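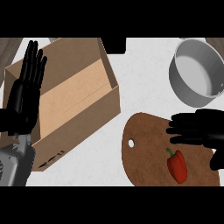 Slide 1: Simulated kitchen bench, two black hands, a box, a pot, and a red pepper on a board.

Speaker notes - planning and paying for the Skikby kitchen bench

Leave the first slide up while people find their seats. Say good morning, thank everyone for squeezing in before lunch, and let them know the slides will be shared afterwards so there's no need to scribble down every number.

Start with the pepper. I'm fond of this pepper, and it's a lovely way into the budget, because everything we want to buy comes back to a fairly homely job: food on a board, a box beside it, a pot within reach. In the simulation the whole bench costs us computer time and a bit of patience. The real one at Tandutgate needs a floor that can take the weight, a power circuit of its own and somewhere sensible for people to stand.

Slide 2, the quotes. We asked for two. Jellus came in at 510 thousand dollars for a pair of arms with hands, delivery and commissioning included. Lục came in at 355 thousand, and I can see some of you reaching for your pens already! Please hold on a moment, because the Lục price leaves out the hands, and the hands are the part that wears. (Pause here. Somebody always asks about leasing - tell them it's on slide 4.)

Slide 3, the things that don't show up on a quote. Spare fingers. Training for the evening staff. Replacement boards and pots, which sound like small change until you've run a test program for a few months. I've put some 32 thousand against all of that for the first year, and I'd sooner defend that number now than come back in August with my hat in my hand.

Slide 4, leasing. Keep it short. The monthly figure looks friendly, but we'd hand everything back after 31 months, right when the team would be getting comfortable with it. Happy to go through the spreadsheet with anyone over a cup of tea.

Slide 5, what I'm asking for. Approval to finish the simulated trials first, with the same layout you saw at the start, and then a site visit before we sign with either supplier. If we change our minds about where the box sits, let's do it while moving it is free.

Questions until 11:45. Water's on the side table, and if the clicker sulks, use the arrow keys.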